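Kitchen > Cabinets > Hardware > Replacing Bar Handles

Replacing Bar Handles on Cabinet Doors
By Tobias Szabo
14 shares | 3 comments

Bar handles are sized by the distance between the centers of the two screw holes, measured in millimeters. Overall length does not matter for fit. Open the door, measure between the screw heads on the back, and write the number down before shopping.

If the new handle has the same spacing, remove the old screws, hold the new handle in place and tighten by hand with a screwdriver. A drill will strip the threads in a soft metal post. If the spacing differs, fill the old holes with wood filler, let it harden overnight and sand flush with 100 grit paper. Filler will show on stained wood - choose a handle with a backplate wide enough to cover it.
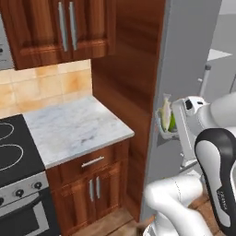
New holes should be marked from a template. The Gidlow jig has a fixed fence and works for most doors, but a strip of scrap wood drilled on a drill press does the same job. For a pair of doors with long vertical bars mounted side by side near the center seam, drill the first door, then flip the template over for the second so both bars sit the same distance from the seam. Check that the template edge is at 90 degrees to the bottom of the door. Set the distance from the door edge to the hole centers at 50 mm, or less if the stile is narrow.

Clamp a backing block behind the door to prevent tear-out. Start with a small pilot bit, then enlarge to the screw diameter. On raised-panel doors, keep the holes in the flat stile - the screw will not pull down evenly on a sloped surface.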